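Paths, edges and bare trees
For readers in years 3 and 4

A path through a park looks simple, but there is plenty to notice on one. The Cudcombe path is made of asphalt. Asphalt is small stones held together with a sticky black material called bitumen. As it gets older, the colour often fades from black to grey.

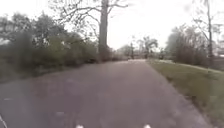
Grass on the right, bushes on the left. 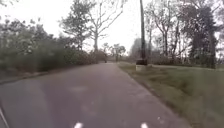 ## Why does the path get narrow?

It doesn't! A path can be the same width all the way along and still look thinner in the distance. Things that are far away look smaller to our eyes. This is called perspective. Artists use it when they draw roads.

## What happens at the edge?

Grass spreads sideways and doesn't grow in a straight line, so the side of a path can look ragged. Leaves fall there and slowly rot into soil - then more grass can grow in it.

## Why do some trees look bare?

Some trees drop their leaves for part of the year. They are called deciduous trees. In Australia, many of them are bare in July. Bushes that stay green are called evergreen.

## Try it yourself

1. Walk 100 steps along a path with an adult.
2. Stop and look at both edges. Are they the same?
3. Find a tree and draw its branches, starting with the trunk.
4. Collect 5 fallen leaves and sort them by colour.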